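4. Setting up the bedtime routine timer

This section covers the Stemau night light and sleep trainer, model 438, once the batteries are in and the base is screwed shut (section 3). Read it through before you start. The box says your child will be "sleeping through in a week". We only wrote the guide, and we would not plan your week around that.

Before you begin

You will need the light, the charging lead and a few minutes without a toddler on your lap. The app, Nulinau, is optional. Everything below can be done with the buttons, and in our view the buttons are quicker.

CAUTION: Keep the lead out of reach of the cot at all times. Do not leave the light plugged in inside a child's bed.

Setting the clock

1. Put the light on a flat, steady surface with the dial facing you.

2. Hold down the left button until the clock digits blink.

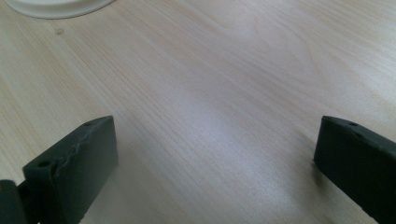

3. Turn the dial to the right hour, then press once. Do the same for the minutes. If you wait too long between presses, the light gives up and you go back to step 2.

4. Press and hold again to save. The digits stop blinking.

Note: The clock does not change itself in spring and autumn, whatever the app tells you. Check it by hand.

Setting sleep and wake times

5. Press the moon button. Set the time you want the light to turn amber. Choose a time your child already goes to bed, give or take a little. Setting it an hour early and hoping for the best rarely ends well.

6. Press the sun button. Set the time you want it to turn green. The factory setting is 6 am, which you may wish to change at once.

7. Choose a fade. The shortest is 2 minutes and the longest is 26. The long fade is sold as "sleep-inducing". We have seen no proof of that, but it is gentler on the eyes.

Tabletop view

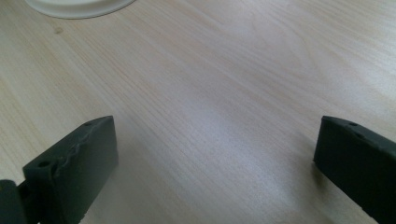
Light wooden tabletop with a small dark spot at upper left.

Sounds

8. Press the note button to step through the sounds. Rain and hum are fine. The one called Stockdale Meadow has a bird in it — try it yourself before you play it to a baby.

9. Keep the volume low and the light well away from the child's head.

CAUTION: This is not a baby monitor. It cannot hear, see or warn you of anything.

Linking to the app (optional)

10. Open Nulinau and choose Add a Light. When asked for a code, enter 3012.

11. Skip the page offering a "sleep score". It is worked out from the times you type in, so it knows no more than you do.

If it does not work

The light turns green at night: the clock is probably set to pm. Go back to step 2.

The child ignores the light: this is common, above all under the age of two. Leave it for a month and try again. Veserar, who sell the light, also offer a reward chart. Any sheet of paper will do.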